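4. Setting up the table top

With the legs tight and the crossbar level, you're ready for the nicest part of the job — getting the top of your Peneo table settled in and ready for everyday use. Please take your time here, as a little patience in the first few days really does pay off for years afterward.

Step 1. Wipe the whole surface with a soft, barely damp cloth, always following the grain.

Step 2. Dry it right away with a second cloth. Don't leave it to dry on its own, however tempting that may be!

Step 3. Put a few thin drops of Drallier wood oil on a clean cloth (2 capfuls will do the entire top) and rub it in with long, easy strokes.

Step 4. Leave the table alone overnight, and then bring back your everyday things one at a time, lifting them into place.

The wooden top in daily use 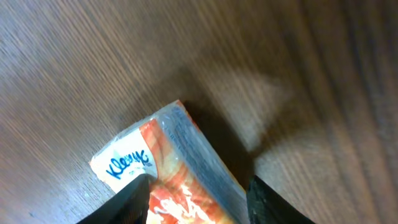
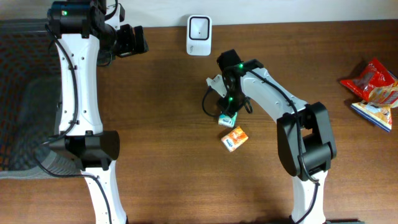

Note: Wood grain is never quite the same from one table to the next, and the color can look lighter or deeper depending on how the light falls. Please don't worry if yours doesn't match the sample you saw in the Kodham showroom.

CAUTION: Do not load the top with more than 80 pounds, and never sit or stand on it.

CAUTION: Oily cloths can catch fire by themselves. Lay them flat outdoors to dry before you throw them away.

Step 5. After a month, check the bolts underneath once more — wood does move a little with the seasons — and snug up any that have worked loose. Spare bolts can be ordered from Verbeke under part number 247.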